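Paid deposit for market stall, organizer gone. Police or small claims?

Posted by rovetlow_maker in Legal Help > Fraud and Scams

In July I paid $211 by bank transfer to hold a stall at a craft market in Clivesbridge. The person running it sent me a stall number and a one-page agreement. When I called the hall to ask about parking, they told me they had no booking for any market. I have sent 13 messages since then and got two replies, both saying a refund is coming. Is this a crime I should report, or just a debt? I don't want to waste anyone's time if it is only a civil matter.

Britt-Marie Torvik

It can be both. The question for a criminal charge is usually what the person meant to do when they took your money. Someone who planned a real market and then ran out of cash may only owe you a refund. Someone who took deposits for a hall they never booked is in a different spot, and the police can look into that.

You don't have to decide which it is before you report. Ask the hall to put in writing that there was no booking, and keep the agreement, the bank record and all the messages. Give the police copies and keep the originals. Tell your bank today as well. Transfers are hard to reverse but they may flag the account.

A police report does not get your money back by itself. If there is a conviction the judge may order repayment, but that can take a long time. You can normally file in small claims while the report is open. Check the filing deadline and the fee with your local court clerk.

assuncao_crafts

same thing happened to me with a different organizer, I lost 2 deposits. Police took a report and I never heard back. Small claims worked, took 7 months. Send a demand letter first with a date to pay by. I sell plush toys and ended up doing a smaller market in Utus instead, which was fine.
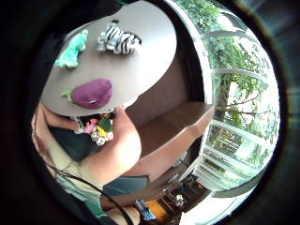
Zebra, eggplant and the green one

rovetlow_maker

Thanks both. The hall manager says she will email me a statement. I'll file the report once I have it and send the demand letter the same day.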